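Robot arm joins the canteen counter at Atham

Staff at the Atham depot have had a new helper on the snack counter since November, and it has been a lovely thing to watch people warm to it. The Plirura arm handles the chocolate bars and the boxed biscuits, all 89 lines of them.

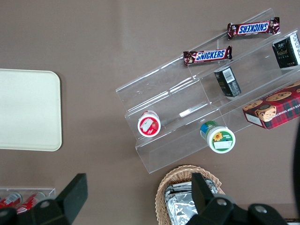
What changes for the crew

The three counter staff keep their hours, and now spend mornings on hot food and a good chat with the regulars.
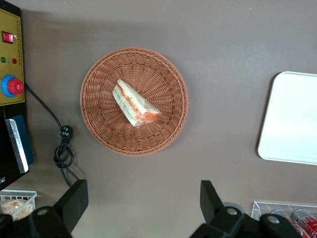
A wrapped sandwich in its basket at the Atham counter.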